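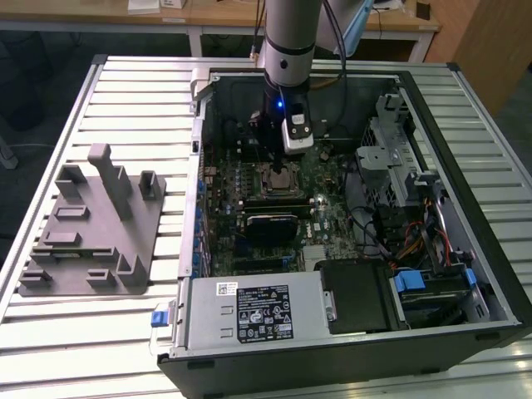 A desktop tower on its side with the panel off.

How to Get an Old Desktop Computer Ready to Give Away

Posted 07/12/2021 by the Nindent Home Notebook
9 minute read

If you're anything like me, there's a computer in your house that isn't really anybody's computer anymore. Ours spent two years under the desk in the spare room with a basket of yarn on top of it, and every so often one of us would say "we should do something about that" and then put more yarn on it. It still ran perfectly well! We had just moved on to a laptop, the way people do, and I felt a bit guilty every time I vacuumed around it.

There are plenty of folks who would be glad of a machine like that, especially with kids doing schoolwork at home, so this month I finally sat down and did the job properly. I took notes as I went, and I've written them up in the order I wish I had done things in (I had to backtrack twice, and one of those times cost me an entire Saturday). You don't need to be handy. You do need a free afternoon, a decent-sized external drive, and something good to drink while the progress bars crawl along.

Step 1. Turn it on and take a good look around

Before you erase anything, plug the whole thing back in with its monitor and keyboard and just wander through it for a while. Open every folder. I know that sounds tedious, but people hide things from themselves in the oddest spots. I found my pie crust recipe in a folder called "taxes old" and a whole summer's worth of lake pictures sitting in the downloads folder, where I'd apparently left them the day I pulled them off the camera.

Keep a pad of paper next to you and write down anything you want to save, along with where it lives. Check the desktop, the documents and pictures folders, the downloads, the music, and then the browser bookmarks, which are easy to forget and miserable to rebuild. If more than one person had a login on the computer, sign in to each one and do it all over again.

Step 2. Copy what you want to keep

Now copy everything on your list to the external drive. I used a little backup program called Ceto because it was already on my laptop and I know my way around it, but dragging the folders across by hand works just as well. Mine came to 132 gigabytes, nearly all of it photographs, and it took 3 hours and some change over an old cable.

Once it's finished, unplug the drive, carry it over to a different computer, and open a few files from each folder. Please don't skip this part. I opened one picture, saw that it looked fine, called it a success, and later discovered that one folder had copied over as names with nothing inside them. That was the Saturday I mentioned. So open a picture, a document, a song, and the very last file in the longest folder you have.

If you're the nervous sort, make a second copy. I am, and I did, and it lives in the hall closet.

Step 3. Sign out of everything

Computers hang on to a surprising number of accounts. Go through and sign out of your email, your photo storage, your music, any shopping sites, and the browser itself if you let it keep your passwords. I counted up the saved passwords in mine out of plain curiosity and there were 41 of them, including one for a seed catalog I have no memory of.

Some paid programs only let you use them on a set number of computers, and they'll keep counting the old one until you tell them otherwise. Look in the help or account menu for a word like "deactivate" or "sign out of this device" and do that while the program is still installed. It's a much longer errand afterward, with a good deal of hold music.

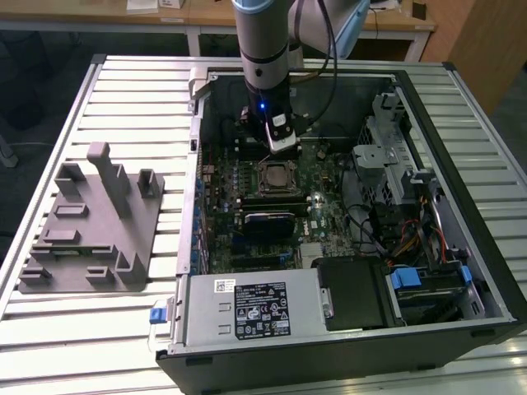 An empty processor socket near the center of the board.

Step 4. Erase the drive and start fresh

Dragging files to the trash doesn't really get rid of them, so you'll want to use the reset option that's built into the system. On most Windows machines from the last several years it's in the settings under recovery, and you choose the option that removes everything. If it then offers to clean the drive as well, say yes. It'll take far longer that way, possibly overnight, but it makes your old files a whole lot harder for anyone to bring back.

When it starts up again it will greet you like a brand new computer and ask you to set up an account. Stop right there. Hold the power button down until it shuts off, and leave that welcome screen for the next owner, who will enjoy it more than you will.

If the computer is too old or too poorly to reset itself, you can take the drive out and keep it in a drawer. Just be sure to tell whoever gets the computer that they'll need to put a new one in. A small one isn't expensive these days, and plenty of donation places have a stack of them waiting.

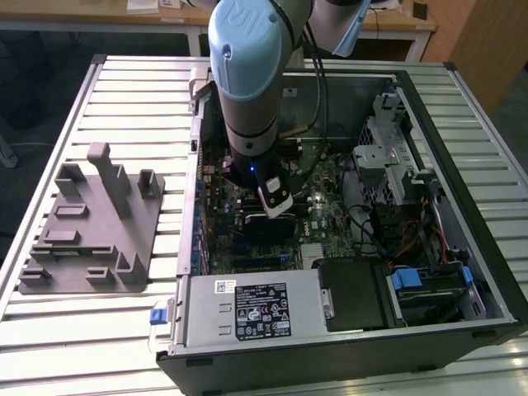

Step 5. Give it a good cleaning

Unplug everything from the wall first and let the machine sit for a bit. Then take it outdoors or into the garage if the weather allows, lay it down on something sturdy, and take off the side panel. You'll probably be alarmed by the dust. Ours had a gray felt blanket over the front vent that came off all in one piece, and I have to say it was one of the more satisfying moments of my year.

Use short puffs of canned air, keep the can upright, and hold each fan still with a fingertip while you blow on it so it doesn't go spinning wildly. A soft, dry paintbrush is nice for the corners. There's no call to remove any parts, and if something doesn't want to budge, let it be. Put the panel back on before you bring it in.

For the outside, a barely damp cloth with a drop of dish soap takes off nearly everything. Old sticker glue will give up if you rub it with a little cooking oil and then wipe again with the soapy cloth. Turn the keyboard upside down over the sink and give it a few firm pats (I'm not going to tell you what came out of mine), then go between the keys with a cotton swab that's been dipped in rubbing alcohol and squeezed nearly dry.

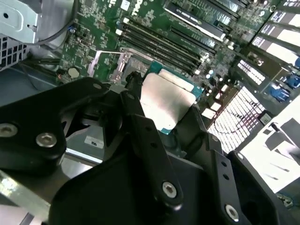 Don't forget the cords, either. They tend to be the grubbiest part of the whole affair, and a wipe down with that same cloth makes everything look so much more cared for. Coil each one loosely, hold it with a twist tie, and put a strip of masking tape on it that says what it's for. "Monitor to wall" and "monitor to computer" may seem obvious to you, but they won't be to everyone.

Step 6. Pack it up and find it a home

Write a short note to go along with it. Mine gave the age of the computer, how much memory it has, and the one thing I knew to be fussy, which was the front headphone jack. Then pack the tower upright in a box with towels or blankets on all sides and the cords in a bag on top.

As for where it goes, ask around before you drive anywhere. Libraries, schools, and church offices often know of a family that's been looking. Here in Woltmont the thrift shop takes computers year round, but they get swamped in January when everyone has new ones from the holidays, so I'd get yours in sooner if you can. I had thought about selling ours, and I saw similar ones listed for $70, but it went to a neighbor's grandson in the end and I was happier with that. The yarn has moved to a shelf.

3 comments

quiltsandcoffee: Thank you for the bit about opening the last file in the folder! I tried it on my own backup and sure enough, half of one Christmas was missing. Copying it again as I type.

Guest: What do you do about the old printer that went with it? Mine has been sitting in its box with the lid taped down since we moved.

tak_and_tea: I'd add that you should hang on to any discs that came with the computer and send those along too. The lady who got mine was thrilled to have the card games back.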